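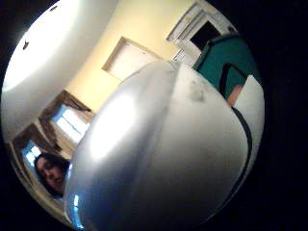 Figure 1. Light on a white curved surface, indoors.

The Pilgrim Chapel at Wavulcombe: Its Story, Its Feast and Its Well
Project report by Soledad Alarcón and Kwaku Gbeho
Submitted 11/6/20

Introduction

We chose the chapel at Wavulcombe for our local religion project because both of us had driven past it our whole lives (Kwaku on the school bus, Soledad in the back of her grandmother's car) and neither of us had ever gone in. It sits at the top end of Ralusdale, where the road gives up being paved, and if you don't know to look left after the bridge you will miss it completely. Our teacher asked every team to find out how a place of worship began, what people do there now, and how the two are connected. We have tried to do that, and we also got a bit carried away with the well, so please forgive the length of that section!

How the chapel began

The story told in the valley is that a family named Sepúlveda came over the ridge with a herd of goats in a very dry year and lost one of the animals in the brush. When they found it, it was drinking from a spring that no one had noticed before, under a flat stone. The father promised to build a place of prayer on the spot, and the family says he carried the first stones up himself. In one version he is helped by a stranger who leaves before supper and won't give his name. Older people in the valley like that version best, and we have to say that we do too.

What can be checked is a little different. The parish book has the land being given in April, but the page is water stained and the year can't be read. The oldest part of the building is the east wall, and the parish leaflet says it is 300 years old. The leaflet doesn't say where that figure comes from. The rest of the chapel was rebuilt after a fire, with a lower roof and a wider door, and the bell was hung outside on a post, where it still is.

The well

The spring is behind the chapel, down 17 stone steps that are very uneven, so wear decent shoes. A low wall goes around the water, and there is a ledge where people leave candles and sometimes small notes. We didn't read any of the notes. Visitors take the water home in bottles for sick relatives or for a new house, and there is a custom of pouring the first cupful back on the ground as a thank you to the goat. Soledad's grandmother does this with a perfectly straight face and expects everyone else to do the same.

The feast

The big day comes in April, when people walk up from the lower bridge before sunrise. The walk has 10 stops, each one marked with a painted post, and at each stop a different family leads a prayer or a song. The Sepúlveda family always has the last stop, by the door. After the service there is bread with anise and a thick bean soup, eaten standing up in the yard, and the bell is rung by the youngest child who can reach the rope. The feast book, where walkers sign their names, has 408 signatures on its fullest year. We spent a whole happy afternoon going through it looking for our own relatives, and Kwaku found an uncle who had always told the family he'd never been.

How we worked

We read the parish book and the leaflet, visited the chapel together, and talked with people who have done the walk many times. We wrote down each telling of the goat story separately, so that we wouldn't mix them up, and then set them side by side.

What we would still like to know

There is a name, Dekex, cut into the stone above the well, and we couldn't find it anywhere in the parish book. Two people told us it was the mason and one told us it was the goat. We would also like to see the feast itself, since we only know it from other people's memories, and we have both been told which stop to stand at if we want to be first in line for the soup.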